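Food Waste and Home Cooking Project, Wernham
Progress report to the Magnusson Fund, second period

Summary

The project is on schedule apart from the work at Destov, where the start was put back. Spending is within the grant. The balance carried forward is £2,792, nearly all of it set aside for printing and the kitchen hire in May.

Collections

The weekly food waste round now covers both estates in Wernham. Take-up was slow at first, mainly in the flats, where people had no room for a second bin. We changed to a smaller caddy with a lid that locks and the complaints about smell dropped off. Fruit and vegetable peelings make up most of what comes in. Plastic bags are still getting into the load and the composting site has sent back two lots.
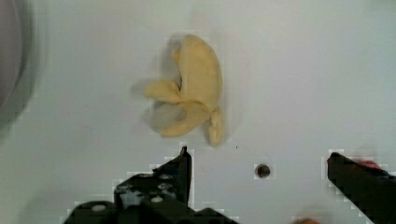 Cooking sessions

Sessions at the Avolell centre run for some three hours, including clearing up. They cover planning a week's meals, using what is already in the cupboard, and storing leftovers safely. Rinsing and draining tinned beans took up more time than expected, as many people had been throwing the whole tin away once it was opened. We have rewritten the handout on fridge temperatures in plainer words.

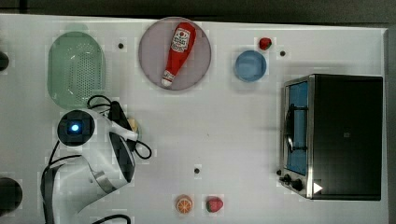 Colander, plate and toy ketchup bottle on a white table.

Parents asked for something their children could do at the same time, so the family session now has a part on sorting food and talking about what goes where. It has been the easiest session to fill. The evening one has not filled and we propose to move it to the afternoon.
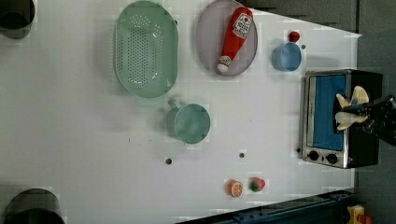 Avolell wrote to us that the afternoon would suit them better too, but that the kitchen must be clear before the lunch club sets up, and that they would like the dates well ahead.

Next period

Agree dates with Avolell. Start the round at Destov. Send a reminder about plastic bags to every household on the round. No collection will be made on 25th December, and the caddies will be emptied the following week.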